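3.2 Training load in the weeks before the race

Entry records for the Purstead Half Marathon listed 1,208 runners, of whom 100 agreed to keep a training diary from the first week of August. Each diary gave the distance of every run, the time taken and a simple rating of effort. Runners who had joined through the Huanca club programme followed a set plan; the others trained as they wished.

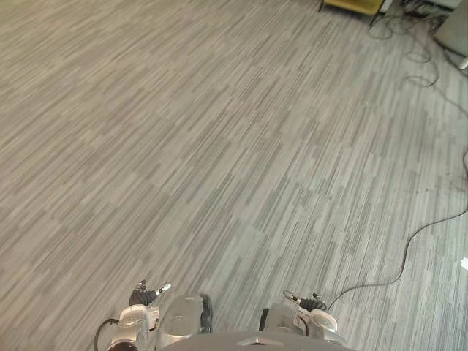

Figure 3. Carpet tiles with grey stripes.

Complete diaries were returned by 65 runners. Weekly distance rose in both groups until the final fortnight, when the set plan called for a marked reduction. Those training without a plan tended to cut back later - in several cases only in the last few days - and rated their long runs as harder. Nine runners reported an injury that stopped them from running for a week or more. Their diaries were kept in the analysis, with the missed weeks entered as zero.

Effort ratings were entered through the Mevia diary form on the evening of each run. Late entries were accepted but marked as such, and the results were checked with and without them. The difference between the groups was smaller once late entries were removed.
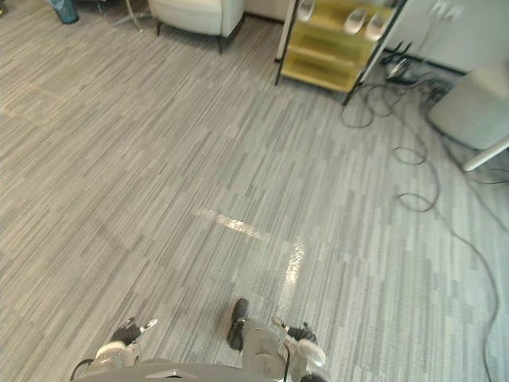
Should the missed weeks have been left out of the weekly averages?
Leaving them out would have made the injured runners' training appear heavier than it was, so the zero entries were retained for both groups.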